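Protokoll Projektrunde Greifer / Angebot Evex
12. Mai 2022, Besprechungsraum 2. OG
Anwesend: Einkauf, Technik, Küche, Arbeitssicherheit (ab TOP 2)

TOP 1 Stand Angebot
Evex bietet Paket Clornavex an: Greifer, Simulationslizenz, Einrichtung. Lizenz 1.171 Euro im Jahr, Schulung extra, 800 Euro pro Termin. Einkauf fragt nach Rabatt bei zwei Terminen - Antwort steht noch aus. Vergleichsangebot Vosus liegt vor, aber ohne Simulation, daher nur bedingt vergleichbar.

TOP 2 Simulation Schale
Technik zeigt Stand aus der Simulation. Aufgabe: weiche Portion in flacher Schale anfassen, nicht zerdrücken. Küche will wissen, wie weich "weich" gerechnet wird. Evex muss Materialwerte liefern, im Handbuch steht dazu nichts. 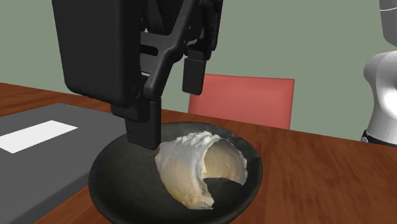

Simulation Clornavex: Greifer offen, unterer Finger an der Portion in der Schale

Diskussion: Fingerspitze ist recht klobig für die Schale. Küche hätte gern schmalere Finger, laut Evex als Zubehör lieferbar, Preis 300 Euro der Satz. Arbeitssicherheit: Lebensmitteleignung der Finger schriftlich nachweisen lassen, mündliche Zusage reicht nicht. Reinigung auch offen - abnehmbar ja/nein?
Tawhiri-Schnittstelle: läuft erst ab nächster Version, Termin unklar. Technik prüft ob wir solange mit Export arbeiten können.

TOP 3 Weiteres Vorgehen
Noch keine Bestellung. Erst 17 Testläufe in der Simulation, gleiche Schale, Position der Portion jeweils anders. Protokollvorlage macht Technik.
Testlizenz verlängern, sonst läuft sie mitten in den Läufen ab!!

Offen:
- Materialwerte + Nachweis Finger (Einkauf an Evex)
- Muster schmale Finger anfragen (Einkauf)
- Export Tawhiri (Technik)
- Maße der Schalen durchgebn (Küche)

Nächste Runde Ende Mai, Einladung folgt.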